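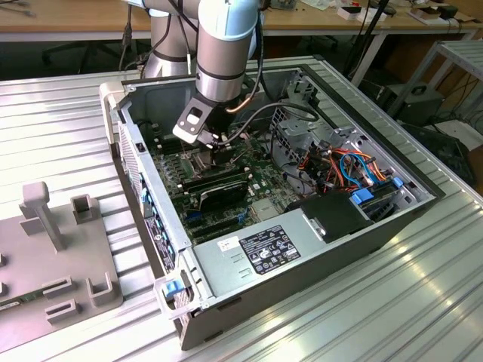
Keltness, August

Femar tower set, release 3

Femar is a set of recordings of a robot arm working inside an open desktop computer. It was made in the shared workshop at Keltness by Ayodele Ogundipe and Benedikt Fröhlich. The arm, the table and the software were put together by the two of us in our own time. This file covers what is in the set and how to read it.

Contents

The release holds 2,992 episodes. Of these, 700 were checked by hand and carry a label for the result. The rest have only the label the operator entered at the time, so treat those as less reliable. Every episode has its own folder with video, joint positions, gripper state and a short text note.

Setup

The computer is a desktop tower laid on its side on a ribbed aluminum table, with the side panel off. The arm works from above. Most episodes deal with the area near the processor socket, where there is little room between the gripper and the neighboring parts. Cables were left in the case on purpose – an emptied case was used for release 1 and the results did not carry over to a full one.
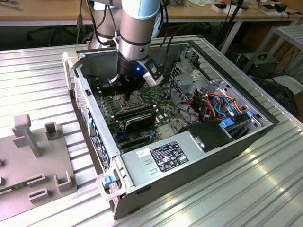
Gripper over the socket area, with the gray fixture at left.

The drawings for the fixture are in the folder named bustetti, after the first version of the part. Print it with the base flat. If you change the height of the T-shaped post, update fixture.yaml too or the place positions will be wrong.

Known problems

Timestamps in 16 episodes jump backward once. They are listed in bad_time.txt and the loader skips them by default.

The gripper zero was reset between releases 2 and 3. Do not mix gripper values from the two without the offset in calib.yaml.

Notes are in English except for Benedikt's early ones, which are in German.

Use

Run check.py first. It reads every folder and prints the names of any that are incomplete. The loader is called oyewole and needs no setup beyond the path to the data. Set hand_checked to true to get only the episodes labeled by hand.

Changes

Release 3 adds the full case and the hand-checked labels. Release 2 changed the folder names. Release 1 is no longer kept up – please don't report problems with it.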